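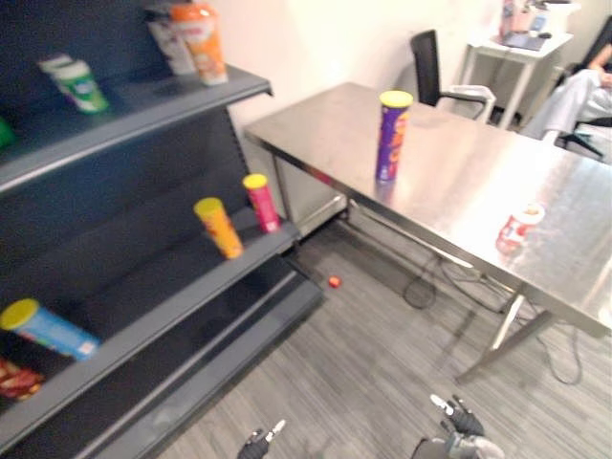

Snack shelf and steel bench, off-white wall behind.

CASUAL AND PART-TIME STAFF WANTED - Prorkari corner store and kitchen

Last updated: June

We need people. Two for the shop floor, one for the kitchen, possibly a fourth if the catering side keeps growing the way it has since Easter. Start as soon as you can.

Who we are: neighbourhood grocer with a hot food counter out the back, run by Inês Moreira (shop, rosters, wages) and Tiago Barros (kitchen, ordering, anything that leaks). Portuguese-ish food, ordinary Australian groceries, a lot of coffee. We open at 6.30 am for the tradies and close at 8 pm. The store is small, the mornings are not quiet.

THE JOBS

Shop assistant (two positions)
- register, EFTPOS, lotto queries (we don't sell lotto, people ask anyway)
- unpacking deliveries and filling shelves, oldest stock to the front
- date checks on the chilled stuff every morning, dry goods once a week
- bagging, carrying bags to cars for the older customers
- mopping. Everyone mops, Inês included

Lifting up to a standard drinks carton, a fair bit of bending for the low shelves. If you have a dodgy back tell us and we'll work the roster around deliveries, but you can't skip them altogether.

Kitchen hand (one position)
- prep for the counter: onions, potatoes, greens, more onions
- dishes and benches
- packing catering orders and labelling for allergens
- helping Tiago with the chicken from 10 am onwards

You don't need to be a cook. You do need to be able to follow a prep sheet and say so when you're running behind. Food handling certificate is good, if you haven't got one we pay for the short course and you do it in your first month, on the clock.

HOURS

Shop: early shift 6 am to midday, late shift 2 pm to 8.15 pm. Most people end up with a mix. We are looking for one person who really does want the early ones, as the last three who said they did, didn't.

Kitchen: 8 am to 2 pm, with the odd catering day starting at 5. You'll get a week's notice of those.

The kitchen job is 30 hours a week. Shop positions are fewer, worked out with you. Uni and TAFE students fine, we roster around exams if you give us the dates when you get them and not the night before. School students have to be 16 for the register and can't do the 6 am.

Weekends are shared out, you'll do every second one. Public holidays are optional and paid at the proper rate.

PAY

Award rate, with super and penalties, paid fortnightly, payslip by email. Trial shift is two hours and is paid. We have heard a few stories of unpaid trials round here so putting it in writing.

Staff get a meal each shift off the counter, coffee, and a discount on groceries once you've been here three months. Aprons supplied, wash your own. Closed shoes please, black or near enough.

WHAT WE'RE LOOKING FOR

Someone who turns up. Someone who can talk to customers without it being painful for either side. Experience is handy but we've trained plenty from scratch and some of the best had only ever babysat.

Good to have:
- a bit of Portuguese or Spanish, a lot of our regulars are more comfortable in it
- drivers licence, manual, for the van (catering drop-offs)
- first aid
- can add up when the system goes down, it does

Not fussed about: your age, gaps in your résumé, whether you plan to stay forever. We'd like six months if you can manage it. You'll need the right to work in Australia, student visas OK so long as the hours fit your conditions.

THE CATERING BIT

Started two years ago with one office lunch and is now a regular chunk of the week. In June alone we have 700 custard tarts on order for the Antunes wedding and a school fundraiser, plus the usual sandwich trays for the Beltico office up the hill. So there's extra hours about if you want them - nobody is made to take them. Packing nights are long but the music is good, depending on whose turn it is.

Trays for the football club are 40 serves each and heavy. Two people to a tray, always.

GETTING HERE

The bus stops across the road. Bikes can go in the side lane behind the gate. Parking on the street is two-hour only so don't count on it for a full shift, try the streets past the oval. The first early bus is cutting it fine for a 6 am start, so if you're relying on it, mention it and we'll see if we can push you to 6.15.

There's a flat step at the front door and a narrow bit between the counter and the coolroom. If access is an issue for you ring first and we'll go through what we can change. The toilet is at the back and is reasonably roomy.

HOW TO APPLY

Easiest is to come in. After 2 pm and before 4, please, not in the lunch rush - Tiago will be polite but he won't remember you. Bring a résumé if you've got one, one page is plenty. Ask for Inês.

Or put it in the box by the register, or send it through the Trilton jobs board under listing 1360. No cover letter needed. Instead write a few lines on:
- which job, or both
- days and times you can NOT do
- when you could start
- a phone number you actualy answer
- one person we can ring about you, doesn't have to be a boss. A coach or teacher is fine

We'll ring everyone back either way, might take a week. If you've missed a call from a mobile you don't know, it's probably us. Text is OK if you hate phone calls.

Trial shifts will be done as people come through, so no closing date as such. The ad comes down when the spots are filled. If it's still up, we're still looking.

If you applied last summer and didn't get a start, please have another go, we had too many good ones for teh spots we had and we kept the list but half the numbers have changed.

Questions about the kitchen job to Tiago, everything else to Inês. Pay questions definitley to Inês.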